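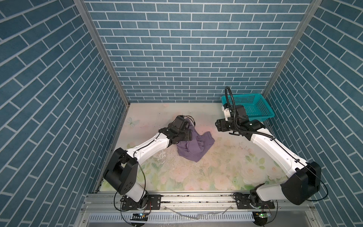

One reader wrote in after the last issue to ask whether the laundry room at Brimthorpe could stay open past eight in the evening, as people on late shifts were getting home to a locked door. Two others asked the same thing in person. The answer is yes, starting this month, and the rest of this item covers the new hours and the other changes that go with them.

Home News Buildings Residents Contact

LAUNDRY ROOM HOURS AND RULES
Brimthorpe and Cemley Residents' Newsletter, 3/6/26

The laundry room on the lower level at Brimthorpe will open at 5 in the morning and close at 11 at night, seven days a week. Last loads should go in by 10. The dryers shut off on a timer at closing, and anything still in them stays there until morning. The Cemley laundry room keeps its old hours for now. The wiring there is due to be replaced in September, and the hours will be looked at again once that work is finished.

Both rooms have had trouble with wash left sitting in the machines. The old rule was that you could not touch another person's clothes at all, which meant one forgotten load could hold up a washer for a whole evening. The new rule is that after 18 minutes you may take a finished load out and put it in one of the baskets on the shelf. Please don't put it on the floor or on top of the dryers. If the load is still wet, leave it wet. Do not dry it for the other person -- some things shrink, and we have had complaints.

The shelf baskets belong to the building. Several went upstairs over the winter and did not come back. If you have one in your apartment, bring it down and leave it on the shelf. You don't have to say anything to anyone. 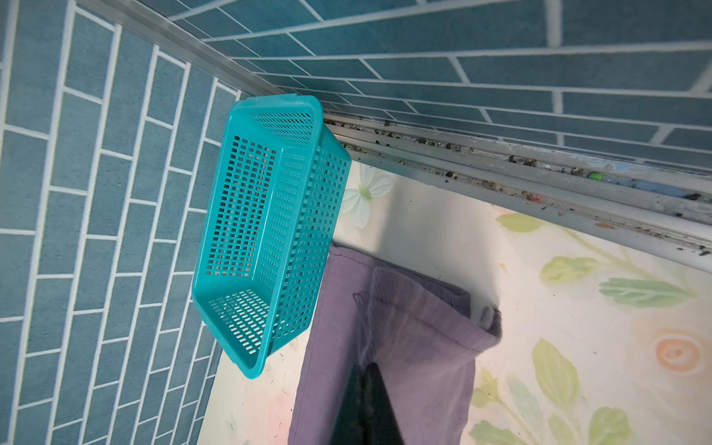
Teal basket with slotted sides.

If you are buying a basket of your own, a plastic one with holes is easier to live with than a cloth bag. Damp towels get air, and the basket can be rinsed out in the tub. Cloth bags hold the smell of whatever was in them last. Write your apartment number on the bottom with a laundry marker. The ink wears off after a while, so go over it when it starts to fade.

Prices are going up slightly at Brimthorpe, where the machines are rented from Hotatitz. The new rates are posted inside the door. Cards with money left on them will still work and do not need to be traded in. If a machine takes your money and does not start, write down the number on the front of it and leave a note in the office box. Refunds are added to your card, not paid in cash.

A few smaller points. Use the high-efficiency soap only, and less of it than the cap suggests. Most of the calls about washers not draining have come down to too much soap. Clean the lint screen before you start the dryer as well as after. Check pockets. Washer 5 was out of use for most of a week with a hair clip in the pump.

Rugs and bath mats with rubber backing should not go in the dryers at either building. The backing crumbles and gets into the vent. Hang them over the rail outside or take them to Ratanaporn on the corner, which has large machines and will also do comforters.

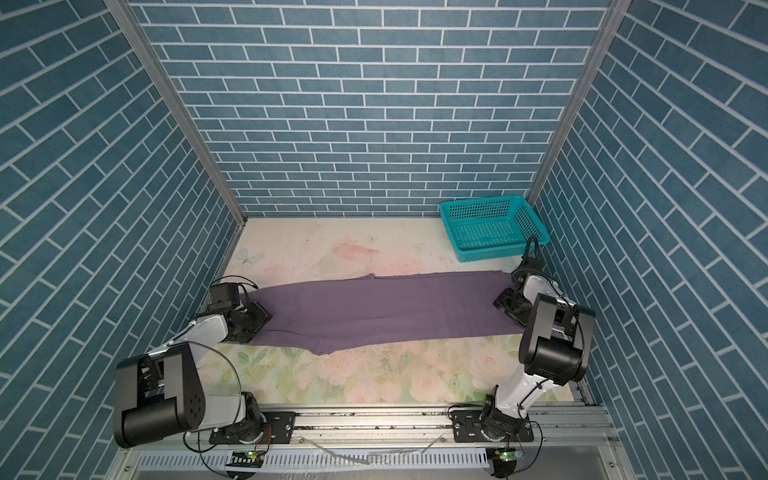 Blue brick pattern and a pastel floral mat.

The folding table at Cemley is being fixed. One leg was loose and it has been moved against the wall until the new bolt comes in. It is all right for folding, but please don't sit on it or stand a full basket at the far end.

Lost items are kept in the office for 13 days and then given away. At the moment there are a number of single socks, a gray pillowcase and a child's raincoat with a torn pocket. The office is open weekday mornings, and the box by the door can be used at any time.

You are receiving this newsletter because you signed up at one of our buildings. Unsubscribe or change your email preferences at any time.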